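Rokthorpe Residents' Association
Minutes of the general meeting, Wednesday, November 16, 2022
Held in the upstairs room at the library

Present: Fiona Haldane (chair), Orhun Kılıçarslan, Tadhg Keogh, Gülizar Kocabaş, Sevim Değirmenci (minutes), and residents as per the sign-in sheet.

1. Minutes of the last meeting

Approved with one correction. Tadhg did not "welcome" the parking survey. He said he had received it.

2. The Talirum water meter proposal

Fiona summarized the letter from Talirum, which went to every household on the east side. The company wants to replace the existing water meters with ones that report usage by radio every hour. The letter says households will save money. It does not say how much, or compared with what.

Gülizar had gone through the attached leaflet. The savings claim rests on a trial in Kandudach covering 48 homes. The trial ran through a single summer, and the leaflet does not say whether there were watering restrictions at the time. She asked Talirum for the full report and was sent the same leaflet again, in color.

Orhun said he was less suspicious than the rest of the table. His sister has a radio meter and found a leak under her driveway with it. Tadhg asked whether she found it with the meter or with the puddle. Orhun conceded there had been a puddle.

The cost to each household is given as $132, spread over the first year. Sevim pointed out that the letter calls this a "contribution" on page one and a "fee" on page three. A resident from Mill Row asked what happens to people who refuse. Fiona had put that question to the company by phone and was told that refusal was "not anticipated." She asked for that in writing and has not had it.

There was a long exchange about privacy. Hourly readings show when a house is occupied, and the letter says data may be shared with "selected partners." Gülizar wanted the partners named before anyone signs. Orhun thought most people already give away more than this with their phones. Several residents said that was no argument for giving away more.
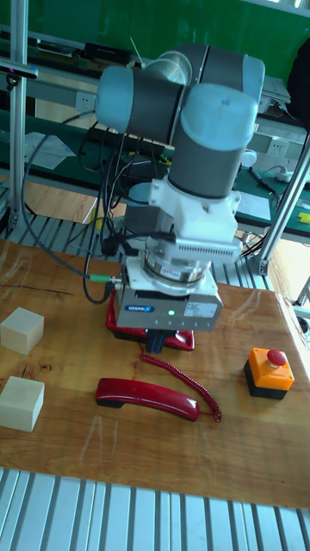
Tadhg then turned to the accuracy question. The letter says old meters "typically under-read," so bills may go up after the change even if a household uses no more water than before. He asked how that squares with the savings on page one. Fiona said she had read both pages twice and could not make them agree.

A resident asked if the association could pay for an independent test of a few old meters. Bundgaard, the testing firm the school used for its boiler, quotes $300 for a batch. Tadhg would want to know first whether Bundgaard does any work for Talirum. Sevim to ask.

Agreed: the association will not recommend the proposal to residents in its present form. Fiona to write to Talirum asking for the Kandudach report, the list of partners, and the position on refusal. Orhun asked that his view be recorded: he expects the meters will come anyway and would prefer to bargain over the price.

3. Bus shelter on Station Road

The council says the new shelter is "on schedule." Gülizar asked which schedule, as the one circulated in May had it finished by the end of summer. There is still no roof. The council's reply blames the supplier. Tadhg has heard the supplier blames the council.

Agreed: Gülizar to ask for a date and to report whatever she is told, without comment.

4. Parking survey

Results were handed out. The survey had 161 replies. The summary states that residents "broadly support" permits. Sevim read out the question, which asked whether people would like it to be easier to park near their homes. Permits come up only in the second part, and fewer people answered that part. Nobody present could say who wrote the questions.

Orhun proposed running it again with plainer wording. Tadhg seconded, on condition that the price of a permit appears in the question. Carried, two abstentions.

5. Any other business

The streetlight outside the pharmacy is out again. Reported by three people, who were each given a different reference number. Fiona has all three.

A resident asked if the holiday lights money could go toward the meter test instead. Not discussed for lack of time. Carried over.

The library would like the chairs stacked against the far wall after meetings and not by the fire door.

6. Next meeting

Date to be fixed once Talirum replies, or in the new year if it does not. Tadhg suggested fixing it for the new year now. Left with Fiona.

Meeting closed 9:20 p.m.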